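Ceketti Manufacturers' Group, minutes, January 2020
2 min read

1. Orders and stock
Nabil Masri reported that new orders at Coelho were down 5 percent on the quarter. Unsold stock at Willonholm stands at 3,545 units.

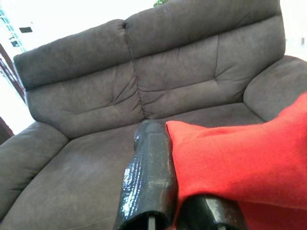
2. Short shifts
Zarkuser has moved 40 workers to short shifts. Bilal Hourani asked for a review in July. Agreed.

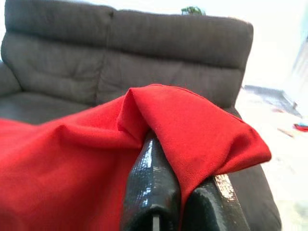

3. Credit
Two members have had bank credit lines cut. Masri will write to the lenders and bring the replies to the next meeting.

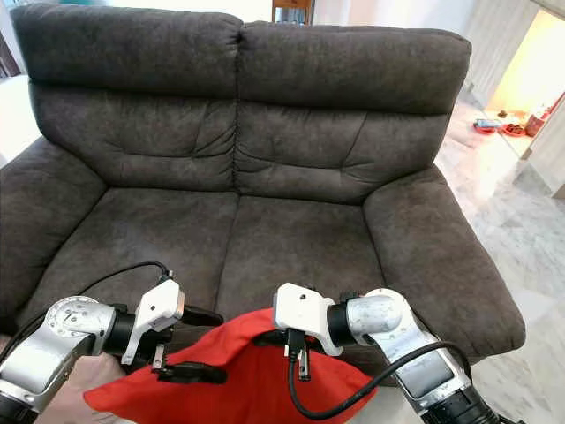

Hourani asked that the letter also cover late payment by buyers. Agreed. No other business.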